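**Ticket 841 - Kitchen corner, table set rocks and tray slides**
Status: closed, with one item carried over
Site: Fekwood, ground floor
Raised by: Soltia room supplies desk
Priority: low

**Reported fault**

Table rocks when leaned on at the window end. The large tray drifts towards the low side during use and the round items roll off. Reported on Friday, first noticed at the start of April. Users had been putting folded card under one leg. The card compresses within a day and the rocking returns.

**Checks made**

1. Floor level checked with a spirit level at all four leg positions. The floor drops towards the window. Within tolerance for the room, so no work raised on the floor.
2. Leg bolts checked. 2 were loose, both at the window end. Tightened by hand, then a quarter turn with the key.
3. Feet checked. One Hegde screw-in foot was missing its rubber pad. The bare metal had marked the floor slightly.
4. Table top checked for bow with a straight edge. No bow found.
5. Tray placed on the floor by itself. It sat flat and did not rock, so the tray base was ruled out.

**Action taken**

Fitted a replacement pad from the spares box (bag 408). Screwed the foot out until the level read true in both directions, then locked the nut. Left for 30 minutes with the full set laid out and read again. No change. 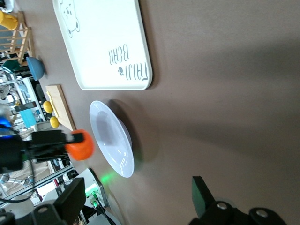 Tray movement was looked at separately, as the rocking could have been hiding a second fault. With the table level, the tray stayed put under a light push but still slid under a firm one. The underside is smooth and has no feet. The tray in question is the large white one with TAIJI BEAR and the paw print on it, listed on the Sasari sheet only as "tray, large", which led to the wrong item being pulled from the cupboard at first. Sheet amended to give the printed name. Four clear stick-on pads added to the underside, one near each corner, set in from the rim so they do not peel when the tray is wiped.

**Test after repair**

- Leaned on each corner of the table in turn: no rocking.
- Firm push on the tray, long side and short side: no slide.
- Round item placed on the bare table top and released: stays put.
- Tray lifted and put back ten times: pads still attached.

**Carried over**

The replacement pad is a slightly harder rubber than the other three. It may wear at a different rate - recheck the level at the next room inspection and adjust the foot if needed. Order one full set of Hegde pads so that all four match. Spares box now has none of this size.

**Note for users**

Please do not put card back under the leg. It will lift the table off the adjusted foot and the rocking will return. If the table moves again, reopen this ticket and state which corner.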